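Planning and paying for hand-held gripper kits: your questions

We get a lot of messages from schools, clubs and small workshops who want to start collecting demonstrations for robot learning and don't know what to put in the budget. Great! It's one of the most enjoyable bits of kit you can buy on a modest grant, and you can be up and running far sooner than with a full arm. These answers come from setting up our own rooms at Sostdale and Gristby, and from a lot of spreadsheets.

Last updated May 28, 2021

Do we need to buy a robot arm first?

No. You can record with hand-held grippers for months before an arm arrives, and plenty of groups do. At Sostdale we had the grippers in January and didn't place the arm order until the summer budget opened, and the early recordings helped us choose the arm. We knew by then what sort of reach we wanted and how heavy the objects would be.

The one thing to settle early is the fingers. If the arm you have your eye on takes a different finger from the hand-held tool, you'll be paying for adaptors or printing them yourself. Ask the supplier before you sign anything.

How many grippers should we order?

Most beginners do well with 2, whether that's a pair for two-handed tasks or one in use and one on the shelf. Two-handed work is tremendous fun (folding a cloth with a gripper in each hand is harder than it sounds and very satisfying once it goes well), but it also doubles the charging, the calibration and the storage. If your first project is simple picking and placing, start with one in daily use.

What goes in the budget besides the gripper itself?

This is where people get caught out, so have a line for each of these:

Spare finger pads. They wear, and they wear faster if you handle anything gritty.
Printed markers and stiff mounts for them. Cheap, but print extras, as the corners get scuffed.
Memory cards and a reader.
Storage drives, with a second set for the backup.
Cables and a decent charger.
Table coverings in a few plain colours.
Props, meaning the objects you'll be handling.
Somebody's time to check the recordings.

The last one is easily the biggest cost over a year and it's missing from almost every draft budget we're sent. At Gristby we allow 59 hours a term for checking and labelling, and we use all of them.

What do the props cost?

Very little, and this is the part I love. Cloths, sponges and small boxes will keep you busy for weeks. Our first prop order for the Plonska project came to £90 and we're still using most of it. Buy soft things as well as hard things. A crumpled cloth never lands the same way twice, so you get a lot of variety out of one cheap item.

Keep a shopping list next to the table and top up once a month. Buying in dribs and drabs makes a terrible mess of the receipts.

Do we need a special room?

Not at all. A table you can walk up to, steady light and a bit of floor to stand on will do nicely. We've recorded in offices, a canteen and the end of a corridor. Ordinary ceiling lights are fine for most work.
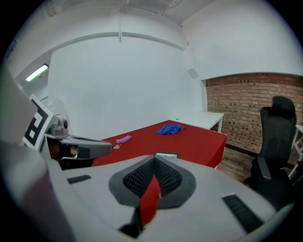
What does matter is being able to leave things set up. If you have to clear away after every session, you'll lose a good chunk of each booking to laying out again, and that time has to be paid for by somebody. When you compare two rooms, a plain one you can keep all week usually beats a smart one you can have for an afternoon. Do ask about the rent in writing, and whether heating is included.

A plain cloth over the table is money well spent too. You can change the background in seconds, and it stops small objects skidding off.

How much storage should we plan for?

More than you think. Video adds up quickly, and you'll want to keep the original files even after you've processed them. Our Plonska set reached 425 recordings before we'd got round to buying the second backup drive, which made for a nervous fortnight. Record for one full day, see how much space it takes, then multiply by the days you've planned. Add the same again for the backup.

Should we buy or hire?

Hiring makes sense for a short project, or if you want to try a particular model. Check who pays for worn pads and whether the hire period includes the days in the post. For anything longer than a term we'd buy. You'll want to tinker with the thing, and hire firms aren't keen on that!

Is second-hand all right?

Often, yes. Ask to see it open and close, look at the pads and the finger mounts, and find out whether parts can still be ordered. Ask for the printed marker files as well, in the right size. We bought a used gripper called the Sang (the previous owners' name for it, and it stuck) without them and spent a whole afternoon measuring.

How long does delivery take?

Allow longer than the quote says, especially if fingers or mounts are made to order. Put the order in before you book the room or take anyone on. If you're working to the end of a financial year, ask whether your finance office counts the order date or the delivery date, as they don't all answer the same way.

What would you leave until the second year?

The fancy lighting, a height-adjustable table and any software with a yearly fee, unless you've tried it and can't manage without. Put the money into pads, drives and checking time first. Once you've got a few good weeks of recordings behind you, the second-year list tends to write itself.

Can we send you our draft budget?

Please do! A spreadsheet is easiest. Tell us what tasks you've got in mind and how many people will be recording, and leave the rough notes in, because those are often the most useful part.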